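Learning to sleep again

When my daughter moved out in April I thought I'd finally catch up on fifteen years of lost sleep. Instead I lay there every night listening to the refrigerator! My friend Noreen Awan, who has been through two empty nests of her own, told me to quit looking at the clock and start walking after supper — so I did, down to the creek and back, grumbling most of the way.

It took me 33 nights to sleep clear through to morning (I kept a tally in the back of my checkbook, because I am that kind of person). I also gave up my four o'clock coffee, which I still miss terribly, and traded the heavy quilt my aunt made for a plain duvet. 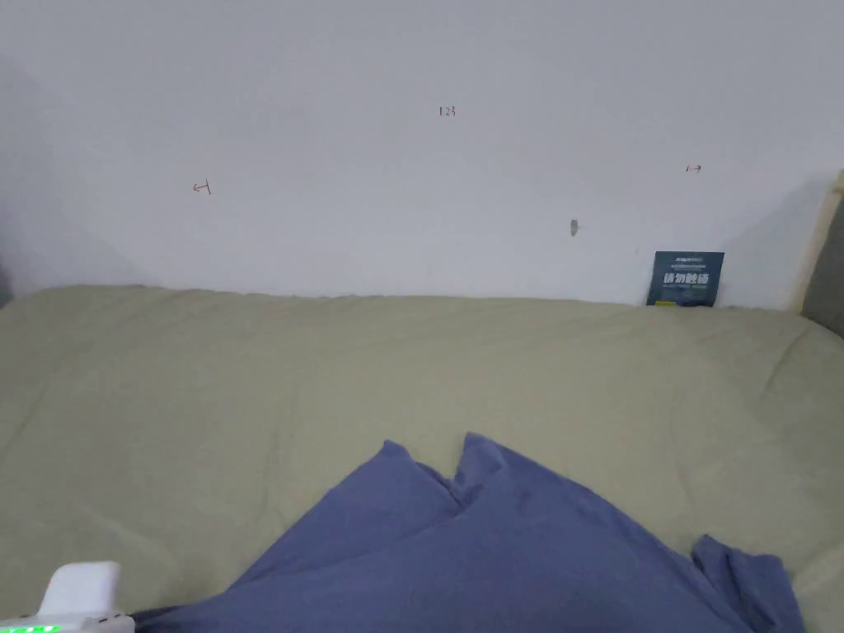

Havley Evening Walkers — Members' Blogs

The walking grew on me, I have to say. By summer I'd fallen in with the Havley bunch, and now Raelene Bolger and I do the long loop past the feed store, talking the whole way about tomatoes and her sister's knees. Some nights I still wake up at three. I get a glass of water, read a few pages of something dull, and usually I'm gone again before the chapter ends.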